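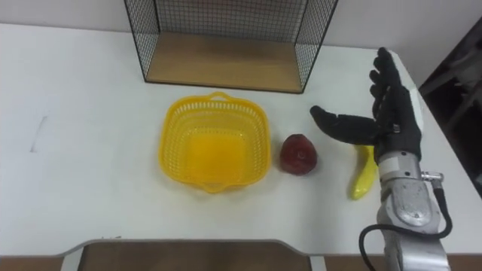
Tips for Teaching a Robot to Put the Groceries Away

Putting fruit in a basket and the basket on a shelf is a good first job to teach. It has two parts, both short, and you can tell from across the room if it went wrong. These tips are for anyone who has the arms working and is ready to start recording by remote control or by moving the arm by hand. They come from one November of doing this most evenings, with notes kept in a Duler pad next to the keyboard.

Setting up the table

Clear off everything that isn't part of the job. Mail, mugs and screwdrivers all end up in the recordings, and you will want them gone later.

Use a plain top. Ours is white, and red and yellow things show up well on it. A patterned tablecloth is asking for trouble.

Set the table height before the first recording and leave it alone. We settled on 70 centimeters. At 73 the wrist had to bend too far to get over the rim of a basket.

Put small pieces of tape under the table edge, where the cameras can't see them, to mark where the shelf goes. Shelves creep when they get bumped.

Pull the blinds. Morning sun moves across a white table fast, and the recordings from 9 a.m. and 11 a.m. will not match. Evening under the ceiling light is steadier.

Choosing the items

Start with an apple and a banana. The apple is easy to find and hard to hold. The banana is the other way around - it lies flat, and which way it curves changes where the fingers need to go.

Pick a basket with a wide opening and a handle that stays up. A folding handle drops into the way at the worst moment. Light plastic is fine, but it slides if you brush it with a knuckle, so come down from above.

For the shelf, an open wire rack works well. You can see through the sides while you steer. Leave more headroom in the bottom compartment than you think you need. The hand has to fit in there along with the basket, and it has to come back out.

Steering by remote control

Do the whole job with your own hands first, slowly, three times. Notice which finger touches first. Then do the same with the controls.

Open the hand before you move over the item. Opening it on the way down knocks the fruit.

Stop for a moment above the item, then go straight down. Curved approaches look nice and are harder to repeat.

Keep your own shoulders loose. If you steer with gloves or hand controllers, a tired arm starts to sag and the robot sags with it. We quit after 40 minutes, or sooner if the drops start piling up.

Use one arm for the fruit and decide ahead of time which arm handles the basket. Switching partway through a set gives you two half sets.

When you reach into the rack, slow down to half speed. Wire grids catch fingertips. If one hooks, back out the way you came in and don't twist.
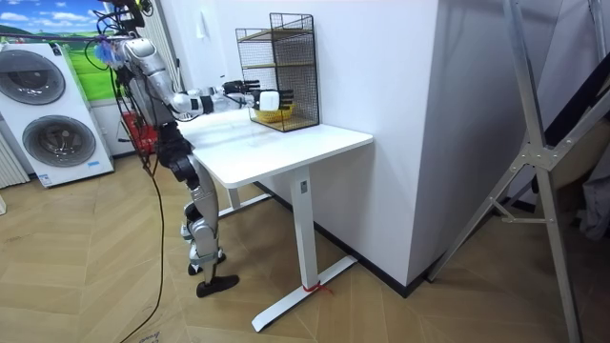
Reaching into the rack with the basket on the bottom level. Watch the fingertips near the wire.

Moving the arm by hand

Some arms let you take hold of the wrist and guide it. This is better for the last few inches, where you want to feel the contact. Hold the forearm and keep your fingers off the hand itself.

Stand to the side so that you don't block the camera. Wear a plain long sleeve in one color, and wear the same one each time.

Cables

Leave a loop of slack at the wrist and check it at full reach. A cable that is fine with the arm tucked in can pull tight over the far side of the table.

Walk the floor before you start. Know where every cable runs and step over it the same way each time.

Trindavo hook-and-loop ties are easy to undo when you need to change something. Zip ties have to be cut, and the cutters are never nearby.

Keeping the good ones

Move the fruit a little between recordings. A hand's width is plenty. Turn the banana too.

Throw out any run where you hesitated for a long time. Keep a few where you missed and then recovered neatly, but put them in their own folder.

Name files by item and number only. We have 1399 recordings and the early ones have names like "good one" and "good one again."

Wipe the table and the fruit with a damp cloth at the end. Real bananas last until Saturday if you're lucky, so buy two bunches or use plastic. The Vundberg plastic ones are close enough in size, though a bit slippery. An Aitken rubber shelf liner, cut to fit the bottom board, keeps the basket from skating when you let go.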